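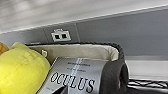
When can Balercombe households start using the new clothing repair and reuse service?

Drop-off opens on 07/01/2024 at the Storklow building on Mill Street. Residents can bring items in during regular opening hours and do not need an appointment.

BALERCOMBE – Akyol, the clothing repair company based in Plarkberg, is opening a second location this summer. The Balercombe shop will take in worn or damaged clothing for repair and will also accept clean items that the owner no longer wants. Donated items that can be fixed will be mended and sold at low prices in the front of the shop.

Akyol has offered repairs in Plarkberg for several years. During a trial in March, the company ran a temporary counter in Balercombe to see whether there was enough demand for a permanent one. Customers left 2,155 items over the month. Zippers, hems and torn seams made up most of the work. Shoes were not part of the trial and will not be accepted at the new location.

"We had planned on 1,000 items and had thread and staff for that many," said Pallavi Rawat, general manager of Akyol. "By the second week we were driving bags back to Plarkberg every evening. The waiting time got longer than we wanted, and a lot of people were patient with us."

The Balercombe shop will have its own sewing room, and most repairs will be done on site. Leather and heavy outerwear will still be sent to Plarkberg, where the company keeps its industrial machines. Customers with those items should expect a longer wait and will be given a pickup date when they drop off.
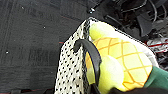
Reiko Takagi, in a comment left after the March trial, said that she had brought in three coats and would have brought more if prices had been posted at the counter. She also asked for a later closing time on at least one evening a week.

Both points have been taken up. A full price list will hang beside the counter and will be printed on the back of each claim ticket. The shop will open at 9 a.m. and close at 5 p.m. on most weekdays, with one late evening each week. The late evening will be announced on the shop door and on the company website before opening. Weekend hours are still being worked out with the building's owner.

Prices in Balercombe will match those in Plarkberg. A plain hem, a replaced button and a closed seam are each charged at a flat rate. Zippers are priced by length. Repairs that take longer than an hour are quoted before any work starts, and customers may decline the quote and take the item home at no charge.

Items for repair should be washed before they are dropped off. Staff will turn away anything that is damp or has mold on it. Pockets should be emptied. Each item gets its own ticket, and customers are asked to point out the damage at the counter so that a note can be pinned next to it. Small holes in dark knitwear are easily missed once a sweater has been folded.

Finished repairs will be held for 2 months. After that the shop will call the number on the ticket, and if there is no answer the item will be moved to the sale racks.

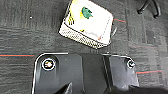
Donated clothing follows a separate route. It goes into the bins inside the front door, and no ticket is issued. Staff sort the bins each morning. Anything past mending is cut up for patches or passed to a rag dealer. The shop cannot take pillows, carpets or mattresses, and bags left outside after closing will be treated as trash.

The company will also hold mending classes in the sewing room. The first course covers hand stitching, buttons and patching denim, and a second course on sewing machines will follow if enough people sign up. Students may bring their own clothes to work on. The shop will supply needles, thread and scissors. There are 150 places across the first set of classes, and sign-up starts at the counter on opening day. Children under 12 need to come with an adult.

Akyol is hiring for the Balercombe location. Open positions include two full-time sewers and one part-time counter clerk. Applicants for the sewing jobs will be asked to complete a short practical test in Plarkberg, and travel costs will be paid. Training on the ticket system is provided to all new staff.

The Plarkberg shop will keep its current hours. Customers who already have items there should pick them up at that address, as tickets cannot be moved between the two locations.

Press questions should be sent to Pallavi Rawat at the Akyol office in Plarkberg. Questions about a repair or a class can be asked at either counter.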